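Teaching a robot to fold, one striped shirt at a time

Local project puts hand-held grippers to work on the household laundry

By Thilini Kumarasinghe

There is a moment in every wash day when the clean clothes come out in a heap and somebody has to deal with them. For the people taking part in Simura, a home robotics project run out of a small office in Jarman, that heap is the best part of the week.

Simura wants robots to learn household jobs from the people who already do them, and its method is wonderfully plain. You pick up a gripper in your hand, the same sort of gripper a robot would have on the end of its arm, and you do the job with that. You fold the shirt. The movements get recorded, and the robot learns from the recording.

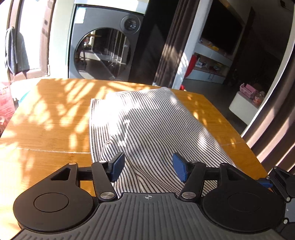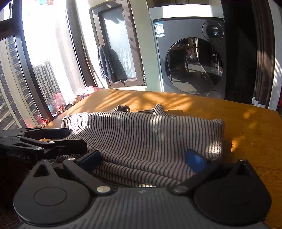 Striped laundry on the table, with the blue-padded fingers of a hand-held gripper at the cloth in both shots.

I had assumed that teaching a robot meant sitting at a keyboard. Ching-wen Choi, the project's lead, laughed when I told her so. She spent years programming arms for a packaging line and says you could write down every position on that job before lunch.

"A carton is the same carton all day," she said. "A T-shirt is a different shape every time you let go of it. I could never write that down for you. But I can fold one while I'm talking on the phone, and so can you, so why don't we start there?"

The project has signed up 13 households so far, spread between Jarman and the coast. Each one gets a kit on loan, a short visit to learn the ropes, and a list of jobs to work through in whatever order suits them. Laundry is the first item on the list and by a long way the most popular. Wiping benches and putting away cutlery come later in the year.

A session usually runs for 70 minutes, with a cup of tea in the middle if you want one. The person works at their own table with their own clothes, and the colour, the pattern and the light are whatever the house has going that day. Nothing gets tidied up for the camera. Choi is very firm on this. If the sun comes through the trees and throws leaf shadows all over the tabletop, so much the better, as far as she's concerned.

Her reasoning made sense to me once I had heard it from Damián Ponce, who looks after the training side. Early on, the team recorded everything in a lab with white walls, flat lighting and plain grey towels. The robot got quite good at plain grey towels. Then they took it to Ponce's own kitchen and it tried, over and over, to pick up a strip of sunlight.

"It was so sure of itself," he said. "It went in beautifully, closed the fingers, came up with nothing, and went straight back for another go. My kids loved it."

Stripes are their own kind of trouble. When a striped garment is bunched up, the lines bend and double back, and it can be very hard to tell where one layer ends and the next begins. People sort this out by eye and by feel without a second thought. A robot has to be shown, and shown often. Ponce keeps a running wish list for the households, and striped tops have been sitting at the top of it since April.

Then it was my turn.

I was given a gripper and a chair and told to fold a long-sleeved top into something I would be happy to put in a drawer. I have folded a lot of tops in my life, and I was terrible. You have two fingers where you are used to having five, and they only open and close. The pads give you a decent hold, but you can't rub the fabric to find out if you've got one layer or two. My first attempt looked like a sandwich somebody had sat on.

By the fourth go, though, something clicked! I stopped trying to use the gripper like a hand and started letting the table do some of the work - dragging the cloth flat, pinching only at the corners, laying a sleeve down and leaving it alone. Choi was delighted. She told me most people get there in the first half-hour, and that the clumsy early tries are saved too. They are labelled and kept apart from the good ones, and Ponce finds them handy for working out what a fold looks like just before it goes wrong.

Emiliano Manríquez has been through all of that and come out the other side. A retired bus driver, he joined with his daughter's encouragement and has now recorded more than 200 folds, the most of anyone in the project. He does his sessions in the morning with the radio on, although he has been asked to keep the singing down.

He also has opinions. He believes in folding a shirt in thirds, his daughter folds hers in half, and the two of them have been arguing about it for longer than there has been a project. The team was pleased to hear it. They want several ways of doing the same job in the collection, as long as each person sticks with one way for the whole session.

"So the robot will know mine and it will know hers," Manríquez said. "And then we'll see which one it likes."

Folding by hand is only half of the story. The other half happens back at the office, where Svend Arnardóttir runs the remote control station. It has two handles on a bench, a screen, and a robot in the next room that copies whatever the handles do. When the robot has learned a job from the home recordings and is having a go at it alone, Arnardóttir sits and watches. If it gets stuck he takes over, steers it out of the muddle, and hands the job back. Those rescues are recorded as well, and they go straight into the next round of training.

He let me try the handles, and it was a completely different feeling from the table. With a gripper in your fist you can feel the cloth tug. At the station you have only your eyes, and I kept stopping short because I couldn't judge how far away the fabric was. Arnardóttir, who can turn a sock the right way out from the next room, was very patient with me.

The two methods suit different things, he explained. Hand-held recording is quick and cheap, and it can go anywhere a person can go, and that's how you get all those kitchens and laundries and odd-shaped tables. Remote control is slower and ties up a whole robot, but what you record is the robot itself doing the work, with its own reach and its own blind spots. Simura uses a lot of the first and a careful amount of the second.

So how well does it fold? I saw it do a tea towel, and the tea towel was perfect. I saw it do a child's singlet, and that was pretty good. Then it had a long-sleeved shirt, which it folded neatly across the body with one sleeve left poking out the side like it was signalling a turn. Arnardóttir reached for the handles, thought better of it, and let it be. The robot went back for the sleeve on its second pass and tucked it under. I may have clapped.

It takes its time. A shirt that Manríquez finishes in well under half a minute took the robot roughly 130 seconds, counting the pass for the sleeve. Choi is relaxed about speed at this stage. She would sooner have a slow robot that notices the sleeve, and she reckons the pace will pick up once there are more homes on the books.

The people it might help are never far from the conversation. Choi's interest began with an aunt who lives on her own and has arthritis in both hands. She manages most things well, but the washing defeats her, and she dislikes asking. Several of the households have a similar story, and a couple of them have asked whether they could trial a robot at home when one is ready. The answer for now is that they will be first in line, with no date on it.

Privacy came up a good deal when the project was looking for people to join. Each household can look back over its own recordings before they leave the house and delete anything it doesn't want to share, no explanation needed. Family photos and mail can be blurred on request. Children can be in the house during a session but are kept out of the recording, which Ponce says is easier to promise than to manage.

Simura is hoping to add more homes before winter, and would especially like to hear from people in flats, people with very small tables, and left-handers, who are badly under-represented. No experience is needed. You do need a table, a bit of patience and some washing. There will be an open afternoon at the Jarman office from 2 p.m., where visitors can try both the hand-held gripper and the remote station, and the team is asking people to bring along a garment they hate folding. Fitted sheets are welcome, Choi said, but she is making no promises.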